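Tovness Town, the shirt price, and me getting cross again

December 13, 2023

Quick one before work. Well it was meant to be quick.

So the new third shirt is out and the club want 158 for it. That's the "authentic" one. Same badge, same sponsor, slightly different holes under the arms as far as I can tell. The regular one is cheaper but sold out in every adult size by lunchtime on day one, which tells you how many they ordered. Not many.

I've been going to Tovness games since I was small enough to sit on the wall behind the goal. I have bought a lot of shirts. Some of them terrible. The brown away one that went see-through in the rain, I own two of those. So I'm not some guy who wanders in to complain about prices and never spends a cent. I spend plenty. Ask my wife.

What got me this time wasnt even the price, it was the way they did it.

The email

Came out late at night. Subject line was "A new chapter." Opened it thinking we'd signed a striker. Nope. New retail partner. Enus are taking over the store, the website, the stand by the north gate, all of it. The old store staff got a paragraph near the bottom. One paragraph, and half of that was thanking the ownership group for their vision.

No word on whether those folks keep their jobs. I asked. Got the auto reply. Asked again, got the same auto reply with my name spelled wrong.

If you've ever bought anything in that store you'll know the people I mean. They'd put a kid's size behind the counter for you if you called ahead. They took back a scarf of mine that came apart in August, no receipt, no fuss. Try doing that with a returns portal.

The numbers, such as they are

Dean Whitlock did a good long piece on his newsletter, go read it. He went through the last set of accounts and the merch line is tiny. Way smaller than I figured. His point is that the club have been making next to nothing on shirts for years because of the old deal, and that a partner like Enus pays a flat fee up front. So the owners get cash now. And Enus get to set prices for the length of the deal, however long that is, because of course the club won't say.

I don't totally agree with Dean on everything (he thinks the owners are broke, I think they're cheap) but he's right that the flat fee is the whole story. It's money through the door before the January window. If it goes on a left back, fine, I'll shut up for a week. If it goes on paying off the last coach then we've sold the store to pay for somebody else's mistake.

We've been here before too. Remember the naming rights. The Divitz Arena, two seasons, sign never even got finished on the east side. Everyone kept calling it the Yard anyway. Then Divitz pulled out and we got a bill for taking the sign down.

On the pitch, since I suppose I should

Bad. Gate for the last home game was 3650, lowest I can remember for a league match, and I'd swear a fair chunk of those left before the end. Cold night, no goals, the PA playing that one song over and over.

Altıntaş is the only one I'd pay to watch right now. He's 32, his knees are held together with tape, and he still runs more than the kids either side of him. Won every header in the first half. Then we took him off. For a third holding midfielder. At home. To a team below us.

I know, I know, he can't do the full ninety every game. But when you take off your only player who can pass forward and you're not even winning, what is the plan? Hold on for the point? Against them??

We are 13 points off the playoff spots and there's a lot of talk of "momentum" in the coach's interviews. Momentum in which direction, coach.

Anyway. Things I'd do if it was up to me, which it isn't. No order really.

1. Tell the store staff what's going on. Before the holidays. In person, with a human being from the front office in the room.

2. Publish how long the Enus deal runs. I don't need the fee. Just the lenght.

3. Freeze kids' shirt prices for next season. The kids are who you want in the thing, they're walking ads for you, and they outgrow it by spring.

4. Bring back the cheap stuff. Pins, keyrings, the plain mug with the old badge. My dad drank his coffee out of one of those until the handle went. You don't need to spend a fortune to feel like you took a bit of the club home with you.

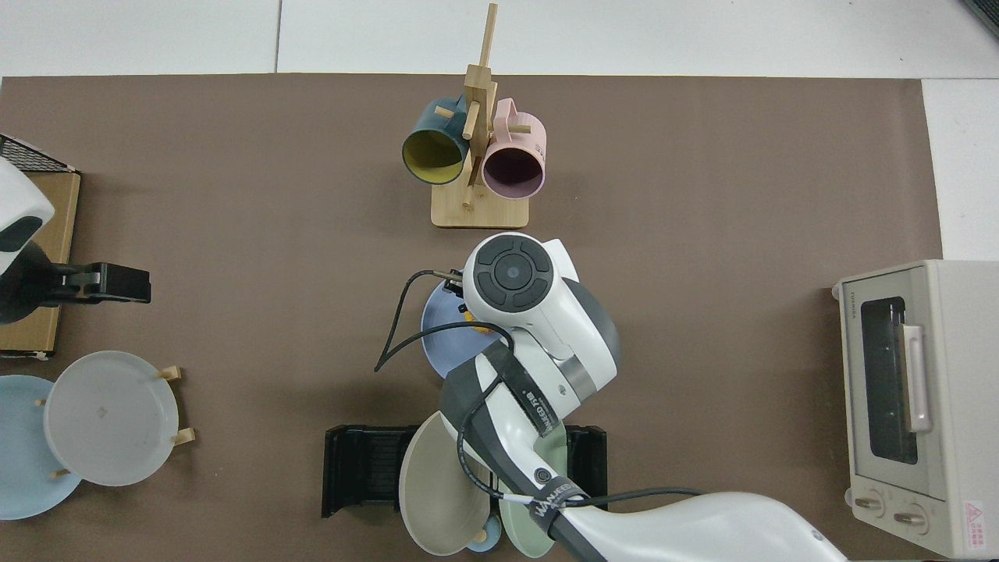 5. Play Altıntaş in the middle and leave him there. Until he falls over or asks to come off.

6. Fix the PA. Or just pick a second song.

That's it, thats the list. None of it costs much. Numbers one and two cost nothing at all.

Am I buying the third shirt? No. I've said that before and then bought it, so take that how you like. But my daughter asked for one and I had to tell her we'd see, and I didn't enjoy that conversation. She's still got last year's and it fits if she doesn't lift her arms.

Away on the weekend, long drive, probably no post until after. If anybody has a spare seat going up from the south side leave a comment, two of us looking, we'll chip in for gas and bring sandwiches. And if you worked in the store and want to tell me what you've been told, my email is on the about page. I won't use your name.

Ok I'm late now.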